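Opinion > Home and Desk > Small Things

Wind up your own cord

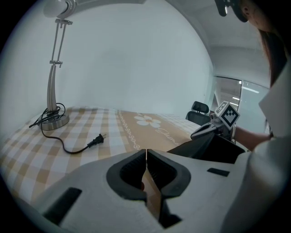 Chiamaka Iyamu told me over lunch that a cord is just a cord, you shove it behind the desk and get on with your day, and only a person with too much time would write a column on it. Fine. I have a deadline at four and no time at all, and I'm writing it anyway.

My complaint. We spend money on lamps. We read reviews of lamps, we argue over warm light and cool light, we stand in the shop bending the neck back and forth like idiots. Then we get the thing home and the cord gets no thought whatsoever. Yanked out by the wire. Dragged across the table, prongs first, over whatever cloth happens to be there. Stuffed in a box still knotted.

I did it for years. Had a lamp from Lodora, nice one, heavy base, and every time I moved apartments I wrapped the cord around the stem as tight as it would go. Really cranked it. Felt tidy. By the third move the cord had a kink right where it met the base and the light flickered whenever a bus went by. Threw out the whole lamp for the sake of a bit of wire. Still annoyed.

So, loose loops. That's my whole position. Unplug by the plug, let the cord hang a second so the twist comes out, then a few easy turns around the base and leave the plug end free where a hand can find it. No rubber bands. Rubber bands go gummy and then you're picking black crumbs off a cord at midnight.

Eero Jääskeläinen disagrees with me on this and he has moved more furniture than I have. He likes the cord completely off the lamp, folded flat, tied with a strip of old cotton. His argument is that anything wound on a stem slides down the moment you pick the lamp up, and then you step on it. He's right, it does slide. I've stepped on it. But his way you need to find the strip of cotton, and I have never once in my life found the strip of cotton. A method that depends on finding something is a method for other people.

And then there's the tablecloth crowd. I am in the tablecloth crowd. I like a check, I like a daisy, I like a table that looks as if somebody might put a cake on it even when it's only bills and a lamp. A desk doesn't have to be bare to be a desk. I'm so tired of bare desks – every office catalog since I was thirty, a slab and a laptop and one sad plant. Put a cloth on it. Your elbows will thank you in January.

But a cloth and a cord don't get along, I admit it. Pull the lamp an inch and the cloth comes with it, and so does the coffee. Wakana Takagi lost a cup that way, saucer too, the green ones from Kesance they don't make anymore. She's gone back to bare wood. I understand, I think it's a shame.

What I'd do is run the cord off the back if your outlet is at the back and off the side if it's at the side, and quit pretending you can hide it. People buy these clips and channels and little sleeves. Aaltonen on the corner has about 3 feet of shelf given over to them. I bought a sleeve. It took longer to feed the cord thru than it did to write this column, and it looked like the desk had grown a tail.

A cord you can see is a cord you can follow. You know wich plug to pull. When the lamp needs to go to the other end of the table for sewing or a jigsaw or whatever it is, you pick it up, you go, done.

Which gets me to the real grumble, moving the lamp and leaving the mess for the next person. Shared tables especially. Somebody carries it over, uses it, walks off, and the plug's lying in the middle of the cloth pointing at nobody in particular. Takes ten seconds to wind. Chiamaka says ten seconds is ten seconds. Well, it's my ten seconds then, every evening, and I'd like them back.

Related
Against the matching chair
Do you really need two kettles? Aarne Eskola counts his
Ironing a tablecloth on the table: readers reply
The Betum folding shelf, one winter later
Why I keep the box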